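The Dollo thermos jug from Flakon is the one we sell more of than any other jug in the Sedville shop, and once you've had one on the table for a week or two you'll understand why. It's tall without being tippy, it comes in a soft pale yellow that gets along with nearly everything (even a busy family table!), and the gray-toned handle and lid stop it from looking too sugary.

Shigeru Wada drew the shape for Flakon while he was living in Ichikawa, and he wanted a jug that people would leave out all day instead of hiding it in a cupboard between cups of tea. I think he managed it rather well. Mine stays out from breakfast until the washing-up, and I'm forever topping it up.

## What you get

- One Dollo thermos jug with its lid
- A spare seal for the lid, tucked in the bottom of the box
- A care leaflet, which is short and worth reading
- 42 months' guarantee from Flakon

## Goes nicely with

- The Dollo mug, in the same pale yellow, with a good round handle that suits large hands as well as small ones. We sell it singly or in a box of 2, and it is lovely for soup too.

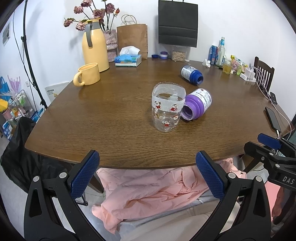 ## Price and ordering

The jug is 3,877 yen, and the mug is 3,000 yen. You can order through the shop page or ring us any morning, and we'll happily put one aside for you. If you're after a different colour, do ask before you order, as the next delivery from Flakon comes in June and we can add to it until the end of May.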